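How to Teach a Robot Hand to Pick Up a Bun

Robots can lift car doors all day long. Picking up a soft bread roll is harder for them. If a robot squeezes a bun too little, the bun slips out. If it squeezes too much, the bun goes flat.

Sixten Strömberg and Noémie Barbier wanted to work on this problem. They build things at Olness, a shared workshop where people pay a little each month to use the tools. They called their project Hilteo. It has two parts: a gripper you hold in your hand, and later, a robot arm that will use the same kind of gripper.

What is a gripper?

A gripper is the "hand" of a robot. Your hand has five fingers, but many grippers have only two. They are called jaws, and they open and close like a pair of kitchen tongs.

Hard, smooth jaws are not good at holding things. Try picking up a grape with two metal spoons and you will see why. So builders often cover the jaws with pads. The pads may have small ridges, like the bottom of a sneaker. Ridges help the jaws hold on without pushing so hard.

Why does a person hold it?

A robot arm does not know how to pick up a bun. Somebody has to show it. One way is to let a person hold the gripper and do the job many times. A camera on the gripper records what happens. Later, a computer studies the recordings and looks for patterns. Where were the jaws when they started to close? Which way was the gripper turned?

This is called learning from demonstration. You did it too, when you watched someone tie a shoe and then tried it yourself. A computer needs many more turns than you did. Sixten and Noémie recorded 1,171 pickups before they tried to train anything.

The work is slow but not difficult. You pick up a snack, move it, let go, and start again. Each recording at Hilteo lasts 14 seconds. Much of the work was done at home, where there are plenty of ordinary things to pick up.

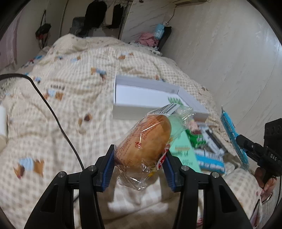
A bun in a clear wrapper, held between the blue ridged pads of a gripper.

Why use wrapped food?

Plastic wrappers are tricky. They crinkle and change shape when you touch them. They are also shiny, and a shiny spot can look like an edge to a computer. A box is easier because its sides stay flat. Practicing with both kinds gives the computer more to learn from.

A soft surface like a bed makes the job harder again. On a table, things sit level. On a blanket they can tip or sink into a fold.

What happens next?

The robot arm is still being built. Its base is bolted to a bench at Olness, and the motor for the elbow has not been fitted. Noémie wants the arm to lift 750 grams, enough for a small loaf of bread. Sixten is writing the program that sorts the recordings and throws out the bad ones, such as those where a sleeve covered the camera.

Try it yourself

You need kitchen tongs, two rubber bands, and a few packaged snacks. Ask before you borrow the tongs.

Pick up each snack with the plain tongs and put it in a bowl. Then wrap a rubber band around each tip and do it again. Now spread a blanket on the floor and try the same snacks there. Write down which ones you dropped.

Words to know

Gripper: the part of a robot that holds things.
Jaw: one of the moving fingers of a gripper.
Demonstration: showing how a job is done.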